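2026년 10월

오전 내내 인터넷전화 전환 견적을 다시 봤다. Zisteo 쪽은 내선 78개 기준으로 회선당 요금이 낮은데 녹취가 별도다. Hedlund는 녹취가 들어 있는 대신 단말기를 전부 새로 사야 한다. 지금 쓰는 전화기를 그대로 두려면 Zisteo가 맞다.

점심 먹고 지난달 통화 기록을 내려받았다. 수신 1624건, 발신 1437건. 발신은 생각보다 많았다. 대표번호로 들어온 전화 중 **부재중**이 얼마나 되는지는 교환기에서 따로 뽑아야 해서 내일로 미뤘다.
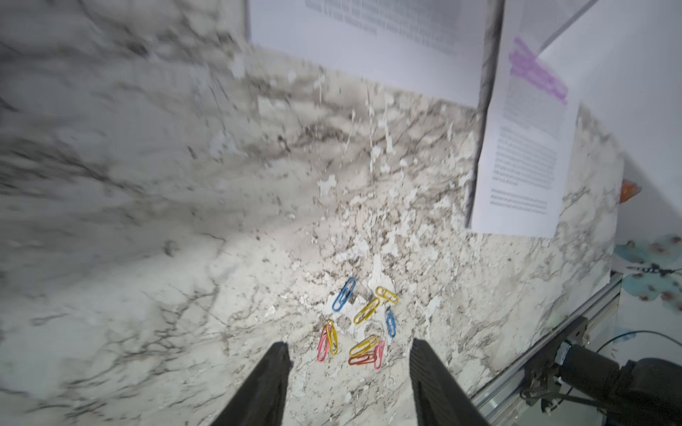
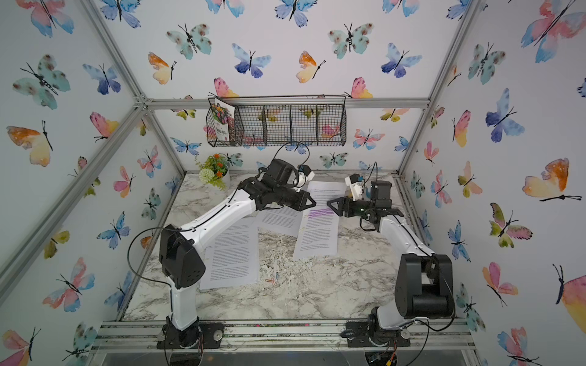
3시에 Barkar 담당자와 통화했다. 번호 이동은 신청하고 열흘쯤 걸린다고 한다. 팩스 번호 두 개는 같이 옮길 수 없고 기존 회선에 남겨야 한다. 팩스를 아직 쓰는 부서가 어디인지 물어봐야 한다. 총무와 구매는 쓰는 게 확실하고 나머지는 모르겠다.

Iston 지점은 회선 품질이 문제다. 3월에 시험 통화를 했을 때도 소리가 자꾸 끊겼다. 스위치를 바꾸고 음성 트래픽에 우선순위를 주면 나아질 거라는데, 그 비용은 어느 견적에도 없다. 따로 적어 두었다.

퇴근 전에 비교표를 거의 다 채웠다. 빈칸은 유지보수 항목뿐이다. Hedlund에 메일을 보냈고 답은 아직 없다. 저녁은 집에서 칼국수를 끓여 먹었다.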